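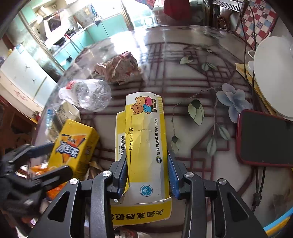
Intro to Spaceflight Operations
Handout 5: Scrubs, Holds and Launch Windows
Instructor: Brahim Morsy

Bring this to the May review session. Last year I was asked for 32 spare copies, and I am not printing them again.

1. What a window is

A launch window is the stretch of time in which a rocket can leave the ground and still end up where somebody paid for it to go. The pad is bolted to a rotating planet. The target orbit sits more or less still in space, and the pad swings underneath it. Miss that moment and you can either wait for the next pass or burn propellant to steer sideways, and steering sideways is the most expensive thing you can do in this business short of hiring consultants.

Windows come in two flavors. An instantaneous window gives you one second, more or less, and usually means you are meeting something already up there. An extended window might run for hours. A sounding rocket that goes up and comes straight back down has the easiest life of all, unless its payload needs darkness, or an aurora, or a clear sky over a camera somewhere else entirely.

2. Hold, recycle, scrub

Students mix these up every term, so please learn them.

Hold: the clock stops. It may be planned (built into the count so people can catch up) or unplanned (a valve has opinions).
Recycle: the clock goes back to an earlier point and you do part of the count over.
Scrub: you are done for the day. Drain the tanks if they need draining, go home, be polite to the press.

A hold inside an instantaneous window is a scrub with better manners.

3. Our class case: Jarkent

For problem sets we use the Jarkent pad, the two-stage Biser vehicle and the Nidum payload. The count starts at T minus 188 minutes. There are two planned holds, and the second one, at T minus 13 minutes, is where the launch director polls the room. Everyone says "go" in the same flat voice. If you hear any other tone, start packing.
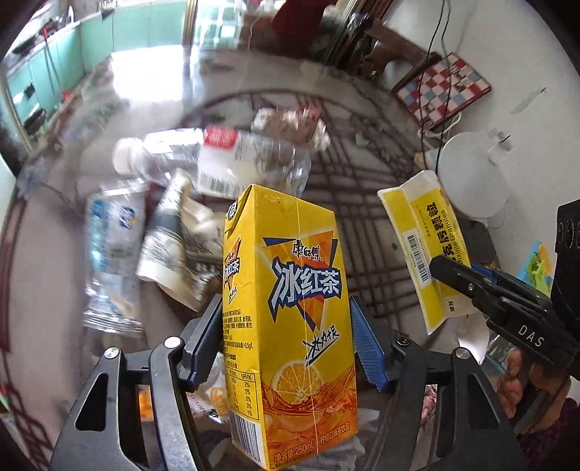 Iced tea carton, 250 mL, lemon flavor.

4. Weather rules

Most people picture wind on the pad. That matters, but upper-level wind is often the real trouble. The vehicle goes through a layer moving at one speed, then a layer moving at another, and the structure has to put up with the difference. Balloons go up before launch to measure it. Their data is already old by the time anyone looks at it - how old is acceptable is written down in advance, when everyone is calm.

Then there is lightning. A rocket does not need a thunderstorm to get hit. A long conductor with a hot exhaust trail, flying through a charged cloud, can set off the strike by itself. This is why you will see a scrub called under a sky that looks merely gloomy, and why the comment section will be furious.

Rain alone may be allowed or not, depending on the vehicle. Read the rules for the one you are flying.

5. Range problems

The range has to be clear of boats and aircraft. There is always a boat. The Soliman notes (in the course folder, the scan is crooked) cover how hazard areas are drawn and why they get bigger when you fly something new. Read the first half before you try the problems. The second half is mostly tables.

6. Problems

a) Biser has an extended window of two hours. An unplanned hold begins 5 minutes before liftoff, with liftoff planned for the opening of the window, and lasts 32 minutes. No recycle is needed. How much of the window is left at the new liftoff time?
b) Same case, but the count must recycle to T minus 13 minutes when the hold ends. Redo it.
c) The upper-level wind is over the limit at the first balloon and under it at the second. Explain in one paragraph what you would want to know before polling the room. "Whether it is windy" gets no credit.
d) Write the press statement for a scrub. Three sentences, no adjectives, and do not promise a new date.

Show your work on a) and b). Most wrong answers come from forgetting that the clock was stopped while the window was not.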